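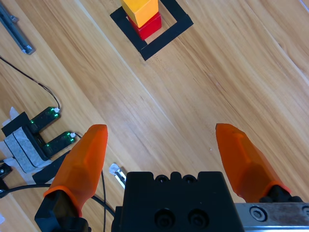 The readings came out the same after the car had been rolled off and back on again, according to one buyer, who would still have liked longer cables as standard.

Truklow Ciltell Corner Weight Scales

Set of four pads with wired display, for circuit, sprint and hillclimb cars

The Ciltell set measures the load on each wheel of a stationary car and shows all four corners together, with total, front, rear, left, right and cross weight. Percentages are calculated by the display. The driver's weight, or ballast to match, should be in the seat before readings are taken.

Each pad is a machined aluminium platform with load cells at the corners. The top face is ribbed and the feet are fixed. Pads are marked LF, RF, LR and RR and are calibrated to the matching socket on the display, so they should not be swapped between sockets.

Specification

Capacity per pad: 700 kg
Resolution: 0.5 kg
Display units: kg or lb
Memory: 16 stored set-ups
Battery life: 50 hours with backlight off
Cable length: 4 m front, 6 m rear
Supplied with: four pads, display, four cables, carry case, printed instructions
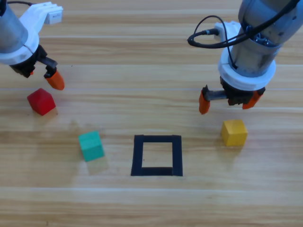 Wood-grain tabletop with two arms, three blocks and a taped square

Setting up

The pads must sit level with one another. A difference in height between corners moves load across the car and will show as a false cross weight. Use a long level or a laser and shim under the low pads with floor tiles or the Truklow levelling trays, sold separately.

Set tyre pressures and fuel load first. Disconnect the anti-roll bars at one end. Zero the display with nothing on the pads, lift the car, slide the pads under the wheels and lower it. Roll the car back and forth on run-off plates, or bounce each end, to settle the suspension before reading. If the display has been stored in a cold van, leave it switched on for a few minutes before zeroing.

Cross weight is shown as right front plus left rear, divided by total. Some preparation guides use the opposite diagonal. This can be changed in the menu under Diagonal.

Care

Wipe the pads with a damp cloth. Do not use a pressure washer. Do not drive onto the pads under power or turn the steering with the wheels on them. Cable plugs have a locking collar which must be undone before pulling.

Recalibration is carried out at our Stutton workshop. We suggest once a season for sets in regular use, or after roughly 1,000 weighings. Send all four pads and the display together. Sets are not recalibrated in June, when the bench is stripped for its own checks.

Options

Levelling trays, set of four
Run-off plates, pair
Extension cable, 3 m
Replacement carry case

Extension cables do not affect calibration. Only one may be fitted per pad.

Page updated 11/04/2018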